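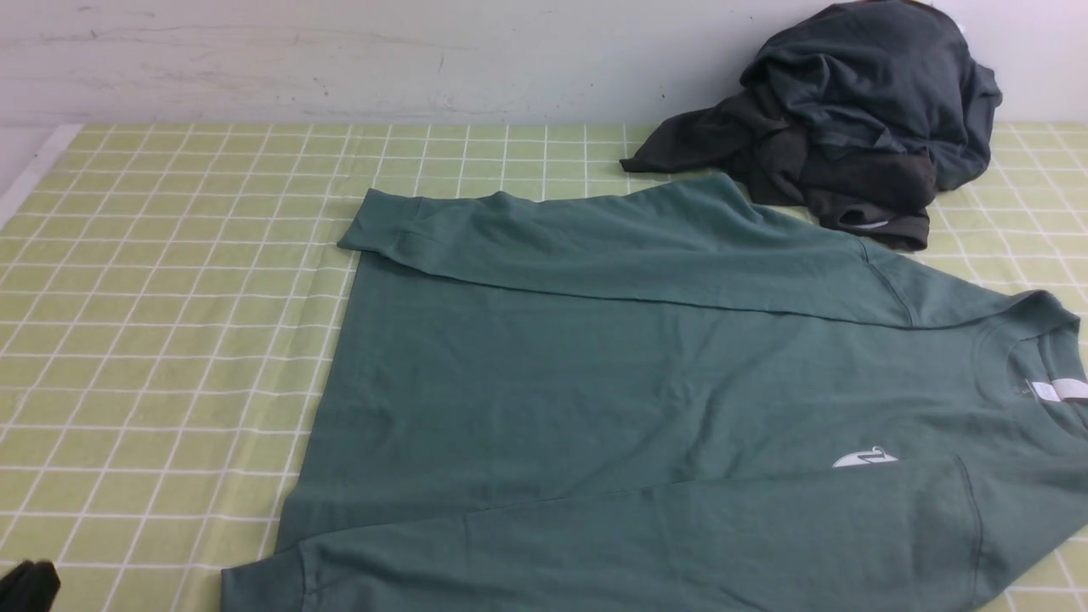 Nandini Pinto told me that I should buy the second arm first and worry about the table later, because everybody who starts with one arm for folding is sorry by the end of the first month.

Search this site Type and press enter

October, by Prandia
7 comments Share

I thought about her advice for a long time, and I think she is half right. A shirt with long sleeves wants two hands. But my budget for this year is 2000 dollars, and nearly all of it can disappear into arms if I am not careful.

So I made a list again, on paper. The arms come first, of course. After them come the things I forgot last year: spare fingers for the gripper, a good power supply, cables which are long enough, clamps, and the shipping. For the small parts I keep 200 dollars apart, and I don't touch this money for anything else.

The used pair from the shop in Westport is still the best offer I have. The seller answers slowly, but he answers all my questions. Jurić has a newer model with a better wrist, only the waiting time is seven weeks and I must pay everything before. I don't like this.

For the clothes I will not spend. A plain cotton shirt with a crew neck is already difficult enough for learning, and the drawer at home has more of them than I need. The checked tablecloth also stays. I looked at a gray rubber mat, and the price made me close the page.

One question is still open for me, the warranty. With used arms there is none, and a repair in Kaltidthorpe means a shipping cost two times. If somebody has repaired a wrist motor at home, please write to me how long it took and which tools you had to buy.

Share this post 7 shares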